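In Praise of the Plain Old Fruit Machine

April 12, 2021

I've been playing online slots for small stakes for years, and I've written about them here for nearly as long, so I get sent a lot of new releases to try. Most of them I enjoy. Last month, though, I spent a whole evening on a game with a map, a shop, a levelling system and a talking owl, and when I finally closed it I went straight back to Ostrowski's little three-reel machine and had a lovely time. It has cherries, bells, bars and a seven. It has one line across the middle. I think it's one of the best games anybody has put out, and I'd like to make the case for it properly.

First of all, you can read it! You look at the screen and you know what you've won before the game tells you. I can't say that for a modern grid with 900 ways to win, where the reels stop, the symbols flash, a number ticks up in the corner and you nod along as if you'd followed any of it. I've been at this a long while and I still have to open the paytable halfway through to find out why the purple one matters. On the Ostrowski machine there are three bells or there aren't.

People tell me that simple means dull, and I do see where they're coming from. If you sit and watch a plain machine for an hour it will not surprise you with a dragon. But a dull game is one where you stop caring what lands, and I find that happens much sooner on the busy ones. When every other spin sets off a fanfare (including, infuriatingly, the spins that pay back less than you staked) your ear gives up on fanfares. The old bell sound on a three-reeler still makes me sit up, because I might hear it twice in a session.

And there is craft in these games. Fladent brought out a classic-style slot in September with two nudges and a hold button, and somebody there clearly sat down and thought hard about the reel stops. The first reel lands with a thud, the second comes a touch later, and the third hangs on for just long enough. Get that wrong by a fraction and the whole thing feels like a spreadsheet. Fladent got it right, and I'd put that third reel up against any bonus round I've played since.

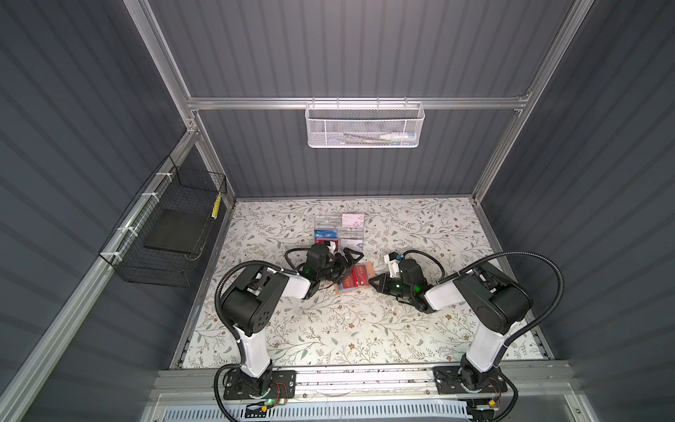
The hold button deserves a paragraph of its own, I think. I know perfectly well that on most of these games holding a reel doesn't put me ahead of the house, and so does everybody else who presses it. It still gives me something to weigh up. Two sevens showing, do I keep them both? Of course I do, and I'm leaning towards the screen while I do it. Compare that with a free spins round, where I press nothing for a couple of minutes and watch the game play itself. Some of those rounds are gorgeous to look at - Adov's underwater one is stunning, with the light coming down through the kelp - but I usually end up putting the kettle on.

I'm not asking for the big games to go away. Govlow makes huge, noisy, ridiculous slots and I'm very fond of several of them. There's one with a brass band that marches across the reels and I laugh every single time. What bothers me is the way the classics get treated as a sort of starter course, tucked at the bottom of the lobby under a heading like "Retro", with artwork that looks as if it was knocked up over lunch. I scrolled past 48 games to reach the first three-reeler on one site. You'd think they were ashamed of it.

They're good for the sensible player, too. The rules fit on one screen, so a newcomer can find out what a spin costs and what it might pay without wading through pages of small print about multipliers that grow under some conditions and reset under others. I set a limit before I start and I find it much easier to keep an eye on with one line than with a stake split up into coins, levels and lines. None of that changes the odds, and a simple machine will take your money as readily as a complicated one, so please only play with what you'd happily spend on a night out. But I do like knowing where I stand.

So here's what I'd love to see from the studios this year. Give one of your best artists a cherry to draw. Let your sound people loose on a single bell until it's perfect. Put the return figure on the front page of the game, in type I can read without my glasses, and leave the owl at home for once. I'll be first in the queue to play it, and if it has a proper hold button I'll probably write another thousand words about that as well.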